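4th October. Bench 2, perception stack, Flasimitz branch

Spent the morning trying to reproduce the number Maham Awan put in the channel last night. Her claim: the new segmentation head from Flotis fixes transparent objects, so we can drop the hand-tuned depth fill. I don't believe it yet. I believe it fixes transparent objects in the Flotis validation set, where as far as I can tell every bottle has a big opaque label facing the camera.

Setup for the record. Planner is stock Riseo, no local patches (I checked, the diff is clean). Perception is the Flasimitz branch at Maham's last commit. Depth fill switched off in the config and also commented out in the launch script, because the config flag has lied to us before. Fixed camera, extrinsics from the last good calibration. I did not recalibrate, so anything I say about absolute position should be taken with salt.

First run died before it got to a single frame. The loader wants the class list sorted and ours isn't. It doesn't complain, it just assigns the wrong names and then falls over in the grasp sampler with an index error that has nothing to do with the cause. Sorted the list by hand. Somebody should put an assert in there. Probably me.

Second run got through the log. 3,382 frames in, 2,103 with a mask the planner would accept. Maham reads this as a good result. I read it as a third of the frames thrown away on a static table with the lights on. We don't know which frames, either, as the rejection reason is an enum that prints as 4 for nearly everything. 4 is "other". Useful.

Scene is the usual one, basket on the left and two drinks bottles out on the white table, the tea one and the shorter water one. The tea is the easy case. Yellow liquid, tall white label, green band at the neck, plenty for the network to hold on to. The water bottle is what we should be judging this on.
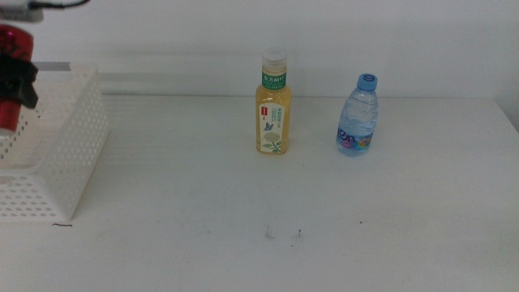
Does a better mask mean we can drop the depth fill? Only if the planner never needs the depth inside the mask, and at present it does: the grasp sampler takes the median depth of the masked pixels and builds its approach from that.

So the two things are being mixed up. The mask says which pixels belong to the bottle. It doesn't repair the depth under them, and the sensor is still going to look straight through clear plastic and report the wall. A perfect outline around bad depth gives a confident grasp in the wrong place, and I would take the old failure over that, where it at least refused to plan.

Tried to check this without moving the arm. Dumped the median depth per object over a stretch of 35 consecutive frames from the log. Tea: stable, fine, I have no complaint. Water: jumps between two values, one near the bottle and one back at the wall, with nothing in between. Whichever has more pixels wins the median, so a small change in the mask edge flips it. Turned the fill back on, same frames, and the jumping stops. That's a small sample and I picked it, so don't quote it at anyone.

Other gripe: the confidence score. It sits near the top of its range for both bottles, including on the frames where the depth is plainly wrong. It only scores the outline. The Flotis notes call it "grasp confidence", which I think is how we got here. Renamed it mask_score in our wrapper. If that breaks the Saengthong dashboard then the Saengthong dashboard was plotting the wrong thing.

Talked to Maham after lunch. She agrees about the median, doesn't agree about the fill, and wants to try a low percentile instead so that the near value wins. Might work. Might also grab whatever noise sits in front of the bottle. She's writing it tonight behind a flag, off by default.

To do before anyone says "fixed" again:

Print the rejection reason as a name.
Assert on the sorted class list.
Same log, fill on and fill off, all frames, depth error per object. Not an average over both bottles, the tea will hide the water.
Recalibrate first. Yes, again.
Turn the water bottle so the label is side-on and record a new log.

Leaving the fill on in the main branch until then. Old launch script is saved next to the new one, don't delete it.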